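Navville Community Workshops — Members' Forum
Craft and Light Assembly > Benches and Surfaces
Thread: Hot glue on the marble-patterned bench, revised guidance

benchrota_navville
Posted 09:14

Members are asked to note that the guidance on hot glue work at the marble-patterned bench is under review. The present rule permits glue guns on that surface provided a silicone mat is in place. It has been proposed that, from January, glue guns be confined to the plain benches at the Ikitholm end of the room. Comments are invited in this thread before the wording is settled.

Flalasholm_Bindery
Posted 09:52

The bookbinding group wishes to record its objection. We use the bench for 3 hours at a time and have always worked on a mat. The plain benches are lower and the light over them is poor. Moving us would cause real inconvenience and we are not aware of any damage attributable to our sessions.

quillandtray
Posted 10:20

I support the proposal. On a heavily veined pattern, a thread of cooled glue is very difficult to find until a sheet of paper sticks to it. I have lost two finished cards in this way. The pattern also makes it hard to tell a scratch from the printed design, so inspection at the end of a session is of limited value.

benchrota_navville
Posted 10:41

Thank you both. For the avoidance of doubt, the proposal concerns the glue gun itself, and cold adhesives would remain permitted on all benches. Members using the white gun with the pastel pink nozzle housing are reminded that the metal tip is exposed at the end and should be kept clear of the surface throughout. 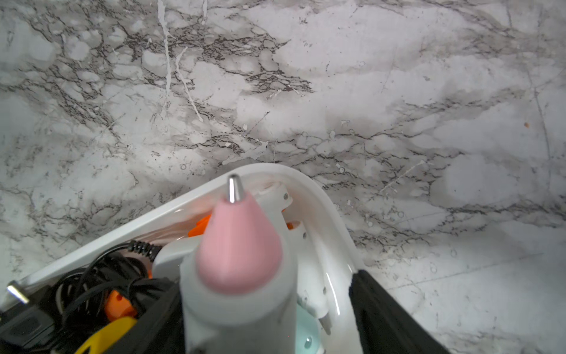

The gun should be returned to its place on the shelf once it has cooled, with the lead coiled and any unused sticks put back in the tray. Paper, ribbon and card should be kept to one side of the work while the gun is switched on.

Gebru_models
Posted 11:33

May I ask what the cost of a replacement top would be? If it is modest, a restriction seems excessive.

benchrota_navville
Posted 11:58

The sum set aside is 2000, which covers the top and fitting. It does not cover repeat work.

Gebru_models
Posted 12:06

Then I withdraw the word "excessive". I would still prefer a larger mat to an outright ban. The present one is too small for anything beyond a greetings card, and I suspect most drips land just outside it.

Flalasholm_Bindery
Posted 12:30

We would accept a larger mat, and would contribute towards it. We would also accept a check of the bench by hand at the close of each session — running a palm over the surface finds cooled glue far more readily than looking.

quillandtray
Posted 13:15

A palm check is sensible, although I remain of the view that the plain benches are the proper place for this work. Could the lamp from the sewing corner be moved across?

benchrota_navville
Posted 14:02

The lamp is fixed and cannot be moved. A larger mat will be priced and both options put to members. The existing rule stands in the meantime. There are 29 members on the bench rota and 4 have replied by message so far, so further comments would be welcome.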